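June, afternoon. Notes on the equipment budget, sorting bench.

Eugénie Picard asked me for the list of purchases before the end of the month, so I write down where we are. She wants one page with prices and delivery times. I will make the clean version from this.

Hands. We need a second five-fingered hand, this is the first line of the list and I will not move it down. When one hand goes for repair the whole bench waits. The quote from Prukell has a delivery of 14 weeks, the one from Burkbridge has 9 weeks but without the mounting plate, and the plate is a separate order. I asked Burkbridge if the plate can come in the same box. No answer yet.

Gloves and finger covers. Small money, but they must be in the budget as consumables and not as parts, otherwise each order needs its own signature. To check with Eugénie.

Arm. We keep the present one. Rolland offered a maintenance contract for 2 years and I think we should take it, the price is less than one visit of their technician outside of contract. Question for them: does it include the cables?

Table. I would like a second white table of the same height, so that one person can prepare the objects while the other table is running. Clestdale has them in the catalog. Please nobody orders the model with the gray top, the contrast with the dark objects is bad and we would have to adjust the vision again.

Objects and baskets. For the sorting task I propose to stay with cheap things: toy fruits, tape, pens, staplers.
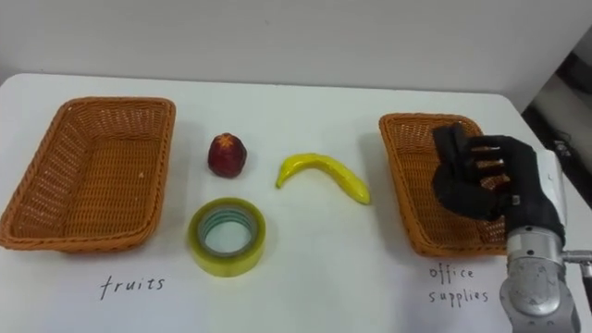 The woven baskets are fine for me, but I want some spare ones, and also a few in another color to see if the recognition depends on the orange. For the category names I put a line for printed labels. Marker directly on the table is quick, but each change of category means cleaning.

Not decided: if the spare baskets go on this budget or on the general one. Also the storage shelf, which I forgot in the last version and which Eugénie will surely ask about.

To do: write again to Burkbridge, ask Rolland about the cables, measure the table height.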